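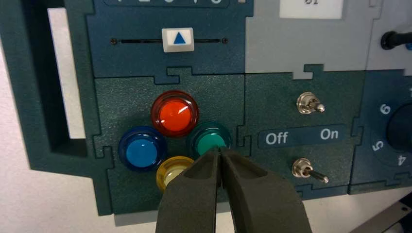
Push buttons and slider on the modular panel, item 4.

Womilo workshop - electrical and controls walk-round, September
Checked by: Wálter Nina
Start: 2 p.m.

1. Extension leads
Fail. Two leads daisy-chained behind the Bach drill press. I was told it's temporary. It was temporary at the last check too.

2. Outlets and breaker panel
Pass, with a comment. Labels are present, but I tripped the one marked "bench 2" and the lights went off over the sink. Relabel.

3. Test stickers on portable tools
Partial. Testance stickers on most items. A current sticker on a heat gun with a cracked plug doesn't convince me of much. Heat gun taken out of use.

4. Low-voltage panels
Pass. Slider and buttons looked at, supply lead checked at both ends. No written note of which color does what - add one.

5. Space heater
Fail. Rated 2000 W, plugged into a power strip marked 1000 W. Move it to a wall outlet today.

6. Fire extinguisher
Pass for pressure. Access is poor: I had to shift a Drenel parts cabinet to read the tag. Clear up to 18 inches on each side.

7. Emergency stop, band saw
Pass on the third press. I don't count that as a real pass, so it goes on the repair list as well.

8. Last month's actions
Four listed as closed. I found one of them done, the cord grip on the bench grinder. Please stop ticking things off from the office.

Overall: usable, except for the heat gun and the band saw. Recheck items 1, 5 and 7 before the evening class.
W. Nina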